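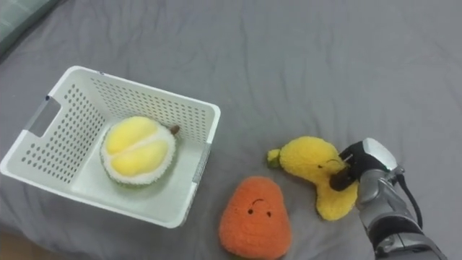
Page last changed: January 31, 2026

Figure 3. White plastic basket and plush fruit toys on gray fabric.

4. Landing accuracy after a break from flying

4.1 Pilots and sites

The flights in this section were made at two gliding clubs, Greline and Clovden. Both launch mainly by winch and both have a grass field with one long strip and a shorter cross strip. Greline flies every day of the week in the summer months and on weekends in winter. Clovden flies on weekends and public holidays all year. The two clubs use the same pattern of checks for pilots who have been away, but they apply it differently: at Greline the duty instructor decides on the morning, while at Clovden the rule is written into the club handbook and a pilot who is outside the limit may not fly alone until a check flight has been signed for.

A total of 29 pilots took part. All held a solo rating and all had flown the club two-seater before the study began. Pilots with an instructor rating were left out, as they fly from the back seat much of the time and their own landings are hard to separate from those of their students. Each pilot gave consent for the club log sheet and the logger file to be used. Pilots were free to drop out at any time, and two asked that flights made in their own gliders be removed. Those flights are missing from everything that follows.

4.2 What was recorded

For every solo flight we took three things from the log sheet: the date, the glider, and the time since the pilot had last flown in any seat. The third item was often wrong or blank. In those cases we worked it out from earlier sheets, and where a pilot had flown at another club we asked. Flying in powered aircraft was noted but did not count as recent flying. A few pilots disagreed with this, and we come back to it in 4.5.

The landing itself was measured from the logger file. Files were read with Picard, which gives the position and height of the glider once a second and marks the point where ground speed begins to fall steadily. We took that mark as the touchdown. It is a little late on smooth landings and fairly close on firm ones. On a sample of landings an observer stood beside the strip and noted the touchdown against painted boards, and the observer's notes and the Picard mark agreed well enough for our purpose.

The aiming point at both fields was the same kind of thing, a pair of white boards set on either side of the strip. A landing was called accurate if the touchdown mark fell within 100 meters past the boards. Landings short of the boards were counted separately, whatever the distance, because both clubs treat an undershoot as a more serious fault than a long landing. At Greline the boards were moved once, in May, when the near end of the strip became too soft to use. Logger files from before and after the move were handled with the correct board position for the day.

We also recorded height at the start of the downwind leg, speed on final approach, and whether the airbrakes were opened and closed more than once below the last turn. Speed on final approach was taken over the ground and corrected with the wind written in the launch log. That wind figure is an estimate made by whoever was keeping the log, and it is the weakest number in the study.

4.3 Flights left out

Flights above 3,000 feet were kept in the record but were not used in the comparison of first and second flights. A pilot who has been soaring for an hour before joining the circuit has had time to settle in, and the landing at the end of such a flight is a different matter from one at the end of a short circuit off the winch. Field landings were left out, as were landings on the cross strip at Clovden, where there are no boards. We also dropped flights for which the logger had been switched on late or had lost its fix near the ground.

In 17 cases the logger file and the log sheet could not be matched. Most of these were from busy afternoons when two gliders of the same type were flying and the sheet gave only the type. We did not try to guess.

4.4 Results

Pilots who had flown within the past two weeks landed accurately on most of their flights, at both clubs and in both light and moderate wind. With a longer break the share of accurate landings on the first flight of the day fell, and nearly all of the extra misses were long. Undershoots were rare in every group. On the second flight of the same day the difference between the groups was much smaller, and by the third it could no longer be seen.

Approach speed followed a similar course. After a break, pilots flew the final approach faster than they had before it, and the glider floated farther before touching down. This accounts for a good part of the long landings. The remainder seem to come from height. Pilots returning from a break joined downwind higher than usual and turned final higher, and some then used full airbrake all the way down. Others used the brakes in short bursts. Repeated opening and closing was more common in this group than in any other, and it was seen most often at Clovden, where the approach crosses a line of trees.

The time of year had less effect than we had expected. Breaks in winter were longer, but a break of a given length was followed by much the same first landing whenever it took place. The exception was the first flying weekend after the yearly maintenance period at Clovden. Landings on those days were longer than the break alone would suggest. There was a strong crosswind on one of the two days, and with so few flights we do not draw anything from it.

Pilots who had a check flight with an instructor before going solo did better on the first solo flight than pilots who did not. This is no surprise, as the check flight includes a landing on the same day in the same wind. When the first solo landing of a checked pilot was compared with the second solo landing of an unchecked pilot, the two were close. On this measure alone, then, the check gave what any other flight would have given. It may of course do other things. An instructor can see a poor lookout or a badly judged launch failure, and neither shows up in a touchdown mark.

4.5 Points about the method

The main weakness is that pilots chose when to fly. A careful pilot coming back after a long break is likely to wait for a quiet day, and a less careful one may not. We looked at wind for each group and found that the first flights after a break were made in lighter wind than flights in general. The effect of a break on accuracy is therefore probably larger than the one shown.

Flying in powered aircraft was left out of the count of recent flying. Three of the pilots flew motor gliders often, from Kendus, and held that this kept their landings in order. Their first landings after a break from gliding were indeed closer to the boards than those of the rest of the group. Three pilots are too few for a firm statement, but in later work we would record this kind of flying in full and treat it as a group of its own.

Pilots knew that their landings were being measured. Tuulikki Hakala, who collected the log sheets at Greline, noted that for the first few weeks pilots would come over to ask how they had done, and that this stopped later on. Leaving out those weeks made no clear difference to the results – the shares moved a little in both groups and in the same direction – so they were kept in.

Finally, a touchdown past the boards is in itself no fault at either field. Both strips leave plenty of room, and at Greline pilots are sometimes asked to land long so that the glider stops near the launch point. Where the log sheet showed that such a request had been made over the radio, the flight was removed. Requests that were never written down will have stayed in the data as long landings. The duty instructors thought there were few of them on days when the winch was in use, and more on days when gliders were being put away early.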